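1/ The settlement between the lecturers' union and Brikville University was signed in July. I've read all of it, annexes included. Most of the coverage stops at the headline raise, so this thread is on the clauses that decide when anyone gets paid.

2/ The raise is 9 percent, paid in two steps. Step one is 5 percent and applies from the start of the fall semester. Step two covers the rest and applies a year later, if the university's audited operating budget shows no deficit.

3/ "Operating budget" is defined in Annex B. It leaves out the building fund and the Dornden campus loan. That matters: in the last accounts the loan payments alone would have put the total in the red. With the loan excluded, the test is easier to pass.

4/ Back pay is handled separately. The union claimed 5 semesters of unpaid grading allowance. The agreement recognizes 3. The other 2 go to arbitration, with Vukčević as the named arbitration office. No deadline is set for a ruling.

5/ Grading allowance is a per-script payment and is not part of base salary. It does not count toward pension. Several people have asked me this. The clause is 4.2 and the wording is plain.

6/ Payroll is run by Birkico under contract. Under the agreement the university has to send Birkico the verified staff list before any back pay moves. Verification is done department by department, and each department head signs for their own list. One late department does not hold up the others — that was the change the union got in the last round.

7/ Who is covered: full-time lecturers, and part-time lecturers with at least 2 consecutive semesters on contract. Who is not: lab instructors, language tutors, and anyone paid by the hour through an outside grant. Lab instructors have a separate agreement, and it has expired.

8/ On workload, the cap stays at 3 courses per semester. The new part is how a course is counted. A section with more than one lab group used to count once. It now counts once plus a half for each extra group. Engineering and chemistry will see the most change.

9/ The no-strike clause runs until step two is due. If the deficit test fails and step two is not paid, the clause lapses on the same date. The university wanted a notice period here and did not get one.

10/ Gülizar Sezer asked whether the amounts are before or after tax. Before. Back pay will be taxed in the month it lands, so the net figure for that month will look odd. The agreement does not provide for spreading it out.

11/ What I could not find: any penalty for late payment. The earlier draft had interest on overdue amounts. The signed text has "without undue delay" and nothing else — if someone has a side letter that says more, send it to me and I'll correct this post.

12/ Next item to watch is the department lists. I'll add to this thread when the first ones are signed.
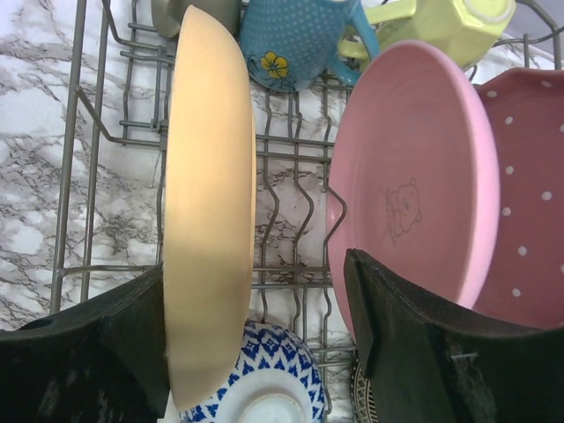 Tarık Saraç: On post 7, does a semester of unpaid leave break the "consecutive" count for part-timers? Our department head says it does, but I can't find that anywhere in the text.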